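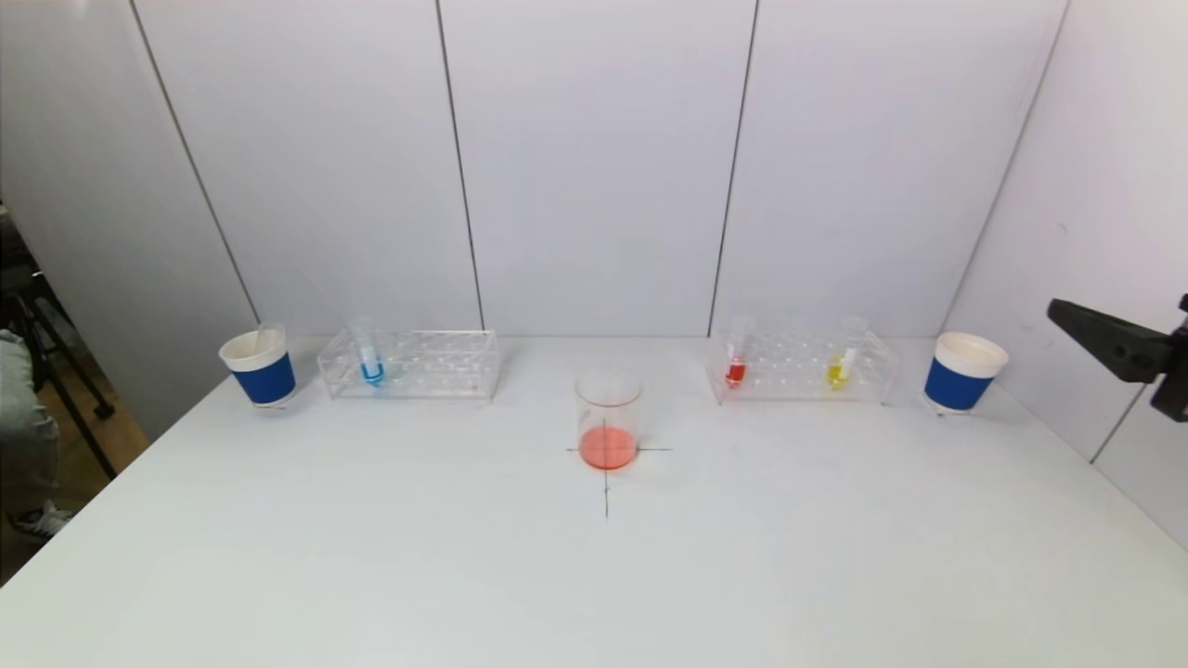
Spring has been a busy one at the Helasness workshop, and most of our evenings since the last newsletter have gone into teaching by remote control. For those who joined us lately, the idea is simple enough: one of us works the controls, the arm follows along, and every movement gets saved so the robot can learn from it later. We started the season on folding napkins (more on that another time, when our pride has healed a little), and in May we moved on to what everyone now calls the color table. It's a friendly sort of setup, with blue liquid in the left-hand rack, red and yellow in the right, a paper cup at either end, and a glass beaker sitting on the black cross in the middle. The cross was the Drutard group's suggestion, and we're grateful for it, as it means whoever takes over the controls can put the beaker back in the same spot without a lot of squinting and debate.

The goal we've set ourselves is 400 good demonstrations before the summer break. A good one, by our own house rules, is smooth from start to finish, with no long pause in the middle while the person driving thinks things over. That last part is harder than it sounds! Most newcomers hurry toward the glass and then freeze just above it, and the robot will happily learn to freeze there too. Our best advice is to go a little slower than feels natural on the way in, and to keep the fingers wide until you are truly lined up. If you do make a mess of one, say so and mark it as a discard. We have all done it, some of us several times in one evening, and there's always tea.

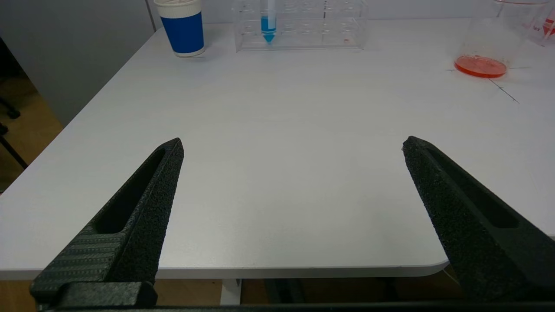

*The fingers open over the color table, with the blue tube and the beaker toward the far side.*

We've also been trying out the Marchand hand controls, which are lighter than our old pair and much kinder on the wrists. Opinions are divided on the trigger, which a few people find stiff, so please come and have a go before we make up our minds. Sessions run for 2 hours with a break at the halfway point, and we keep each group to 8 people so that everyone gets a decent turn.

And finally, Fesetti has kindly offered to lend us a second set of racks through the summer, so there should be a practice table for anyone who would like to get the feel of the controls before their moves are saved. Put your name on the sheet by the door, or just reply to this newsletter and we'll add you ourselves.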